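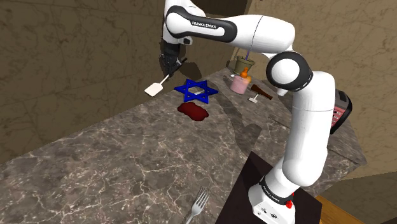

Barkham Stone Sealer, 14 oz bottle

Print this page | E-mail to a friend

I put off sealing my own kitchen counters for two years, so if you're here feeling guilty, pull up a chair! I sell this stuff out of our little shop in Ilterville and I still let a glass of red sit overnight on bare stone. Never again.

Barkham is a water-based sealer for marble, limestone, travertine and the softer granites. It soaks in and doesn't leave a film, so your counter keeps whatever finish it came with (polished stays polished, honed stays honed). It won't stop etching. Lemon juice and vinegar will still dull marble if you leave them there, and I'd be fibbing if I told you any bottle on my shelves could fix that. What it does is buy you time with oil, coffee and wine.

One bottle covers 80 square feet on dense stone. Thirsty old marble drinks more, so if you have a big island plus a run along the wall, get two and keep the leftover somewhere it won't freeze. I lost a whole case in the garage one December and I'm still sore about it.

How I do it: clean the counter the night before with plain dish soap, rinse well, and let it dry. Wipe the sealer on with a white cotton rag, a section at a time, and work it into the seams too. Wait 14 minutes. Buff off everything that hasn't soaked in, and I mean everything, or you'll get a hazy patch that takes ages to rub out. A second coat an hour later is worth the bother around the sink. Then keep it dry until the next day. I usually start on a Friday evening and we get takeout.

Not sure your stone needs it? Drip some water on it and go fold the laundry. If there's a dark spot when you come back, it's ready for a coat.

Size: 14 oz
Coverage: 80 sq ft per bottle
Finish: natural, no shine added
Please don't use on: quartz composite, laminate, tile glaze

The Grgić cotton rags I use are sold separately, and they wash up fine as long as you skip the fabric softener.

Comments

Snežana Pavlović: Used one bottle on my bathroom vanity and had plenty left for the windowsills. Smell was gone by morning.

Dee: Does it darken the color? Mine is a light gray and I like it that way.

Shop reply: Hi Dee, mine didn't change, but try a hidden corner first!

countertopdad: Hazy patch, guilty as charged. A little more sealer on top and a fast buff took it off.

Related items
Dalteo Daily Stone Cleaner
Dalteo Poultice Powder for Oil Stains
Grgić Cotton Rags, pack of 200
Barkham Grout Sealer with Brush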